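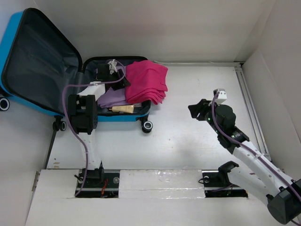 Is the weekend coach bringing new visitors to Brarcombe?

We can't show that it is. Passenger numbers are up on autumn, but most of the people we've been able to speak to were coming anyway and would have driven or got a lift.

Progress report to the Carell Fund, to the end of September
Prepared by Tegwen Prydderch, with passenger interviews by Gadisa Adugna

Service

The coach has run every weekend of the grant period except the one when the range road was closed by rockfall. Cervantes Coachlines has kept to the timetable better than we feared when we signed with them. The Friday evening departure is the weak spot. It's meant to leave the city at 5.40 pm and rarely does, mostly on account of roadworks near the depot, and passengers connecting from the airport train have told us they'd sooner it left at six and stuck to it. Cervantes has agreed to look at this. They also agreed to look at it in June.

Sunday's return is on time and well used. Friday's outbound is half as full, and we still don't have a good explanation. Veronika Kun thinks people get a lift up with friends after work and take the coach home when the friends stay on. That may be right. It would also mean we're paying for a full-size vehicle to go up the hill mostly for the sake of bringing it back down.

Passengers

We carried our 1,000th passenger in August, and there was a nice piece about it in the local paper. I'd ask the Fund not to read too much into that figure. It counts trips, so a person who goes up and comes back is in there twice, and a handful of regulars are in there a great many times. The business case we inherited assumed 3,000 trips by this stage. I've never found the working behind that number and neither has anyone at council.

Gadisa interviewed 70 passengers over winter. Most were family of residents, or residents themselves coming back from medical appointments and visits. They like the service very much, and several older people said it had let them give up a drive they'd come to dread. If the Fund wants to support that, there's a decent argument for it, but it's a different argument from the one in the application, where the words "visitor economy" turn up on nearly every page.

Businesses

The main street traders were promised extra custom, and they're split on whether they've had any. The bakery says Saturdays are better. The pub says they're the same. Nayeli Zapata at the motel reckons she can name every guest who arrived by coach, and that the mild winter did more for her bookings than we did. The Flernoria garden festival was busy, but it was busy before there was a coach, too.

A consultant's summary sent to us in July credited the service with lifting weekend spending across the district. It compared a long weekend this year with an ordinary one last year. I've asked for it not to be quoted until that's fixed.

Money

We're under budget on marketing, largely because I've held back on it. The last letterbox drop cost $400 and I can't trace a single booking to it. The app proposed by Rosalie Rüegg's team is on hold for the same reason. Bookings by phone and through the Cervantes website work well enough, and the complaints we get are about the bus stop, which has no shelter and faces straight into the weather. I'd like permission to move part of the marketing line across to a shelter. Council has said it will pour the slab if we pay for the rest.

Fuel has gone up twice. The contract lets Cervantes pass on the second rise from next quarter, and the revised budget sheet allows for it.

Next quarter

We'll trial a smaller vehicle on Fridays, provided Cervantes can free one up from the school run in time. Gadisa will repeat the interviews in spring with one added question, on whether the person would have made the trip at all without the coach. It should have been in the first round and I take the blame for leaving it out.

I'd recommend the Fund hold off any decision on a second year until those answers are in. The operator needs notice by the end of November if we don't intend to renew.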